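Print this ticket
E-mail this ticket

Ferent Support / Simulation and Validation
Subject: Speed limit rule not applied near counter objects in kitchen scene
Product: Ferent scene checker, Dirnby rule set
Status: Closed, fixed by configuration
Opened: 16 Sep 2023

Reported problem

We run kitchen tasks in simulation before anything is released to the arm at the Millow site. Our house rules say the arm must slow down any time the gripper is inside the approach zone of an object on a work surface. The zone is 50 mm on all sides. The checker passed a full batch of 700 runs with no warnings. When we played some of them back, the arm was going into the zone at travel speed.

Expected: a warning for each run that breaks the rule, and a failed batch.
Result: batch marked as passed.

First reply from support

Please send the rule file, the scene file and a render from one of the runs. Please also confirm which surface the rule is attached to. A rule with no surface attached is skipped without a message in version 7 of the checker. This is a known issue.

Customer reply

Rule file and scene file attached. The rule is attached to "counter_main". Render from the kitchen scene is below. The task is the plate task on the island.

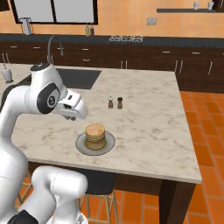

Kitchen scene, gripper open over the island, plate of pancakes and shakers on the countertop.

Support, after review

There are two work surfaces in this scene, the island and the long counter along the back wall. In your scene file "counter_main" is the back counter, the one with the stovetop. The island is named "island_top" and has no rule attached to it. The checker looked for the gripper near objects on the back counter, found none, and passed the run. The checker did what the file told it to do, but we agree that the result is misleading.

Steps taken:

1. Attached the approach rule to "island_top" and kept it on "counter_main".
2. Re-ran 8 of the saved runs. All 8 gave the warning.
3. Checked the object list. The plate was listed, but the food was not. The zone was being measured from the plate rim, so the top of the stack was left out. Changed the plate entry to a group that includes what is on it.
4. Re-ran the same set. Warnings now start earlier on a downward approach.

Customer reply

Confirmed on our side. The full batch now fails, which is correct for these motion settings. Question: should the faucet be in the object list too? It is a fixed part of the island and our rules only talk about loose items.

Support

Yes, list it. The Dirnby rule set treats fixed items that stand above a work surface as obstacles with their own clearance. Use the "fixed" tag so the slow-down rule and the clearance rule are reported separately. The stools should be listed as movable, even when they are tucked in, and their positions should be varied between runs.

Recommended practice for this account

Attach rules to every surface the arm can reach. Do not rely on surface names copied from another scene. The Stöckli template uses "counter_main" for the island, and we think the wrong name came in that way.

Include one run in each batch that is meant to fail. If it passes, stop and check the rule file before using any other result.

Keep the render with the batch report. A reviewer should be able to match surface names to the scene without opening the editor.

A pass in simulation does not replace the reduced-speed check on the real arm.

Open item

Skipped rules still give no message. Moved to the product backlog, with a fix planned for April. Until then, run the checker with the "list rules" option and compare the output with the rule file.

Ticket closed at customer request.

Print this ticket
E-mail this ticket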